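News from the Kernbridge mending and making table

Well, what a month we've had! January is meant to be the quiet one, when everyone stays in with the heating up, and yet we had to fetch the extra chairs from the back room on two separate evenings. It was lovely to see so many of you, and lovelier still to see you come back the week after with the other sleeve.

Most of you will know by now that we've been knitting squares for the big blanket. I'm delighted to say the count on Saturday stood at 141, and they are still arriving, in carrier bags and padded envelopes and, once, tucked inside a library book. We need 500 altogether, so please don't put your needles away just yet. Any colour will do, though we do have rather a lot of mustard — if you were wavering between mustard and something else, do go for the something else. Squares should be washed before you hand them in and the ends sewn in properly, please, as Wanda Benavides has been doing other people's ends on the bus and would like her journeys back.

Wanda is also running a felt workshop next month, for grown-ups and for children over eight who come with one. She learned wet felting from her aunt in Fargate and has been promising to teach us for as long as I've known her. Wool and soap are included in the price, but do bring an old towel and wear something you don't mind getting splashed. There are places for twelve, and I'd put your name down early, because the last workshop filled up before I had even finished typing the notice!

The tea tin has done us proud as well. It now covers the room and the biscuits, with enough over for a new iron to replace the one that spat rust on the tablecloth (I'm sorry again about the tablecloth). Thank you to everybody who drops in a coin or two, and to those who bring cake, which goes a good deal faster than the coins do.

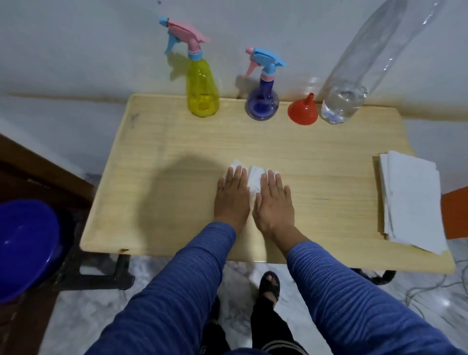

If you have buttons to spare, we're after large ones, four holes if possible, for the cushion backs. Pop them in the jar by the door, or give me a ring and I'll come round for them.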